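Posted March 4, 2024
By the Clondier Project writing group, Rekum

4. Boxes, lids and what people do with them

4.1 Containers included in this part of the study

The household survey described in Section 3 asked people to list every lidded container kept on a desk, worktop or open shelf. Food containers were left out, as were suitcases and anything kept on the floor. After duplicate entries had been removed, 202 containers remained. They came from homes in Rekum and from the villages along the Juhl road, and they ranged from biscuit tins to purpose-made display boxes.

Containers were sorted by how they close. A loose lid is one that comes away fully and has to be put down somewhere while the box is in use. A hinged lid stays joined to the body along one edge. A sliding lid runs in a groove. A fourth group, flap closures, took in cardboard boxes with folded tops and a few fabric boxes with a turned-over front. Where a container had more than one kind of closure, it was placed in the group that matched the opening its owner used most often. This rule was needed more often than we had expected. Several sewing boxes had a hinged outer lid and a loose tray lid underneath, and their owners disagreed with one another about which of the two was "the lid".

Material was recorded in plain terms: card, tin, wood, fabric, clear plastic, tinted plastic, opaque plastic, glass. We did not try to separate one clear plastic from another unless the owner still had the packaging. The acrylic boxes used in the handling sessions are an exception, as they were bought for the purpose and their material was known.

4.2 Handling sessions

Survey answers say what people own and what they remember doing. They are less useful on small actions such as where a hand goes when a box is opened, or whether a lid is shut after a single item has been taken out. For this reason we also held handling sessions at a white-topped table in the Juhl workroom. There were 13 sessions, with one person at a time.

Each person was given a mixed tray of small household items and a set of empty boxes, and was asked to put everything away as they would at home. No order was suggested. When they had finished, they were asked to fetch certain items back out again. The items were ordinary ones: keys, stamps, a tape measure, spare buttons, a folded receipt, reading glasses, hair grips, batteries. The tape measure caused more trouble than anything else, being too tall for the shallow boxes and too heavy for the card ones.

The boxes were chosen so that the main closure types were all on the table together. They included card boxes with loose lids, a tin, a wooden box with a sliding top made by Gronetti, and rectangular boxes in smoky grey transparent acrylic. Figure 4 shows one of the tinted boxes on the table, standing open, with two small metal hinges along the top of its back wall.
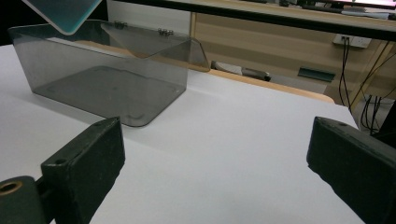

People were free to stand or sit. Most began standing and sat down once the larger items had been dealt with. The sessions had no time limit, and the longest overran into the following booking because the person wished to sort the buttons by size before storing them. We let this run. Sorting of that kind was reported in the survey too, and it seemed wrong to cut it short when it came up in front of us.

Notes were taken on paper by one of us sitting at the far end of the table. The note sheet had a column for the box touched, a column for the closure and a wide blank column for anything else. The blank column turned out to be the useful one, and most of what follows comes from it.

4.3 Where lids go when they are off

The first thing that separates a loose lid from a hinged one is that it has to be put somewhere. In the sessions, loose lids were laid flat beside the box, slid underneath it, leaned against its side, stacked on another lid or held in the free hand. Sliding underneath was common among people who said they had little worktop space at home. One consequence was that the box then stood slightly higher than its neighbours and could rock. Two people noticed this and moved the lid; the others carried on.

Lids stacked on other lids were often returned to the wrong box. Where the boxes were nearly the same size, the mistake was not always spotted, as the wrong lid would sit on top well enough to look shut. The card boxes were the worst for this. Survey answers point the same way: owners of matching sets wrote about lids that "never quite fit", and in our follow-up visits the cause in several homes was plainly that two lids had been swapped at some earlier time.

With a hinged lid the question of where to put it is replaced by a question of how much room it needs. A box pushed against a wall may not open far enough. On an open shelf the shelf above gets in the way, and the box has to be drawn forward each time. People living in small flats mentioned this more than anyone else, and some had turned their boxes round so that the hinge faced the front, or had given up shutting them.

4.4 Seeing in

We had assumed that people would prefer clear boxes for things they needed often and opaque ones for everything else. The sessions gave only partial support to this. People did use see-through boxes for keys and glasses, but they also used them for things they thought of as pleasant to look at, including the stamps and the larger buttons. Batteries and receipts went into tins or card boxes almost without fail.

Tinted plastic fell between the two. Several people described it as tidy. Asked what they meant, they said that the contents could be made out if you knew what you were looking for, but did not draw the eye from across the room. One person said the grey made everything inside look as if it had already been dealt with. Another did not like it at all and said that small dark objects disappeared against the base, so that she had to lift the box towards the window to find the hair grips.

This second point came up again during the fetching part of the session. Pale items were found in the tinted boxes as quickly as in the clear ones. Dark items took longer, and people tended to tip the box or feel about in the corners. A sheet of white paper laid in the bottom was suggested by more than one person, and a survey reply from a household in Rekum described the same remedy with a piece of old wallpaper.

4.5 Marks and wear

Transparent boxes show their age. In the home visits we looked at 10 plastic boxes that had been in use for longer than their owners could say exactly, and all had fine scratches on the floor where objects had been dragged out. Owners seldom mentioned scratches unless asked. They were much more likely to mention dust, fingerprints and stiff or loose hinges.

Cleaning habits differed. Some people wiped a box only when it was emptied for another reason. Others wiped the outside each week along with the shelf and never touched the inside. A few had used kitchen paper and blamed it for cloudiness, though we could not check this. Tins and wooden boxes were hardly ever cleaned, and their owners did not seem to feel that they should be.

4.6 Leaving things open

The most common remark in the blank column concerns boxes left open at the end. When a session finished, people were not told to shut anything. Loose-lidded boxes were nearly always shut, perhaps as the lids were lying about and made the table look untidy. Hinged boxes were left open more often, especially those used for keys and glasses. The Gronetti box was left half shut by several people, with the sliding top pushed along just far enough to cover the contents.

At home the picture is similar, but with one difference. Boxes kept where visitors might see them were shut, whatever their closure. Boxes in bedrooms and on desks stood open for days, and some owners could not find the lid when we asked about it during the visit. In one house in June the lid of a shoe box was being used as a tray for seedlings, and the owner had no plans to put it back.

These findings bear on the question raised in Section 2, of whether a lid makes a container more or less likely to be used. Our material does not settle it. People who were annoyed by lids went on using the boxes without them, and people who valued a lid did so mainly for dust and for stacking. Stacking is dealt with in Section 5, together with the shelf measurements.

Shares: 13
Comments: 4

Related items
Clondier Project: notes on the household survey form
Shelf depth in small flats, first measurements
Drawers that are never emptied
The Juhl workroom: opening times and how to book
Labels, handwriting and who reads them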